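Britus Tabletop Demonstrations: Data Card

Version 5

Summary

Britus is a collection of human demonstrations of short tabletop tasks, recorded with a pair of hand-held grippers. It is maintained by the Tesent laboratory and is intended for training and evaluating policies that learn manipulation from examples. The current version contains 1250 accepted episodes. A further 299 episodes were rejected during review and are distributed separately, with the reason for rejection noted for each.

Intended use

The collection is suited to imitation learning, to the study of two-handed coordination, and to pretraining on first-person video. It should not be used as the sole evidence that a policy is safe to run near people. Episodes were recorded at a single site, and performance on them says little about behavior in homes or workplaces.

Contents of an episode

Each episode is stored in its own folder and holds:

- video from the head camera
- position and orientation of both grippers over time
- opening width of both grippers over time
- a one-sentence instruction in English
- a file of review notes, which may be blank

All streams share one clock. Where a stream dropped samples, the gap is left in place and marked; no values have been filled in. Users who need a fixed rate should resample with the script supplied in the tools folder.

Task families

Episodes are grouped into 10 families, among them placing, stacking, sorting, opening and handing over from one gripper to the other. Family names appear in the index file under the column "family". Earlier versions combined placing and stacking - these were separated at the request of the Hashemi group, whose baseline treats them differently.

Collection procedure

Operators held one gripper in each hand for the whole episode, including tasks that call for only one. The idle gripper was to remain open and within view of the head camera where possible. Before each episode the operator read the instruction, set out the objects and returned both grippers to a starting position near the front edge of the table.
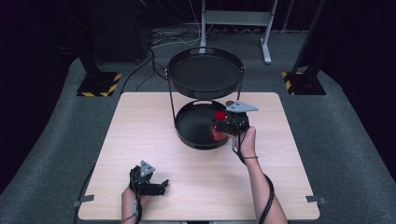 Operators were asked to work at an even pace and to avoid correcting a placement more than once. An episode was stopped and discarded if an object fell from the table or if tracking was lost on either gripper. Object positions were varied by hand between episodes, without a fixed layout plan.

Review

Every episode was watched in full by a second operator, who checked that the instruction matched the action. Disagreements were settled by the site lead.

Known limitations

Lighting is uneven at the sides of the work area, and dark objects may be hard to separate from the background. Left-handed placements are underrepresented. In nearly all episodes the operator is standing.

Access

Britus is available on request to research groups under the Edetti data agreement. Requests should state the planned use and the version required. Corrections to the index are issued each February.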